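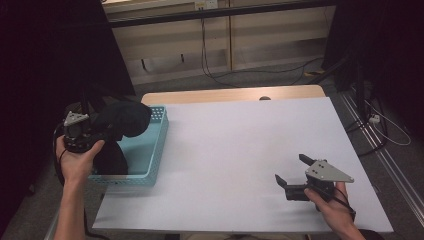 Figure 2. A black soft fabric item held over a light blue plastic basket.

4.2 Do sorting habits last?

The claim that households keep sorting their laundry once they have been shown how rests on thin evidence. Jeltovitz reported lasting change, but the follow-up relied on what people said about themselves, and people tend to say they are tidy. Ríos asked the same question with weekly diaries and found a weaker effect, which had faded by November.

Our own sample of 142 households does little to rescue the idea. Those in the Sunuvard group got a printed guide and two home visits. At the last interview, 50 of the 142 said they still kept dark items apart – a figure we would not lean on, as several gave a different answer when asked again in other words. Nguyen-Tran has argued that such slips are noise. We are less sure. If the noise always runs toward the answer the interviewer hopes to hear, it is bias.

Nor can we rule out that the Bosari households were neater to begin with. No baseline was taken there, and the guide may have reached people who had little need of it. The savings in water and wear worked out from these reports – see Section 5 – should be read with that in mind.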